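Refinishing an old table: strip or just re-oil?
Hallham Home & Wood Forum

hrytsenko_89
Brought home my grandmother's dining table in April and I'm finally getting to it! It's 80 inches long, with a dull finish and one nasty ring at the end where she kept the teapot. Do I strip the whole thing or just clean it up and oil it? I love a dark top with lots of grain.

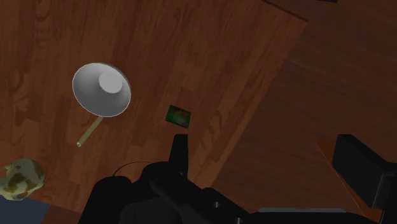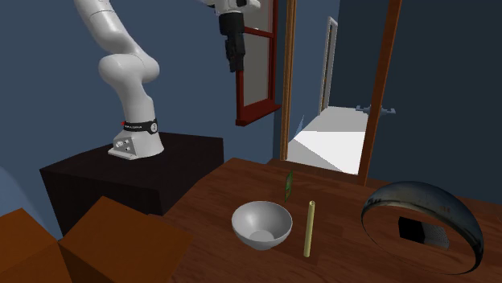 Page 2 of 39

Wycliffe Mfinanga
Oil it! Please try that first. Wipe it down with mineral spirits, let it dry overnight, then do a small patch underneath. I did a sideboard this way and the color that came back was just gorgeous (I kept calling people in to look at it).

plasedar
Disagree. If there's old varnish on there, the oil will sit on top and stay sticky for weeks. Strip it once and do it right.

Wycliffe Mfinanga
Fair, but we don't know it's varnish yet. Dab a little denatured alcohol on a hidden spot. If it goes tacky, it's probably shellac.

custatgate_mel
Love that brown! Mine took 52 hours of sanding and I'd do it again tomorrow. Don't go past 220 grit before oiling, though.

plasedar
I stop at 150. We've had this argument before, Mel.

hrytsenko_89
Tried the alcohol under one leaf and it went tacky right away! Doing the teapot end next.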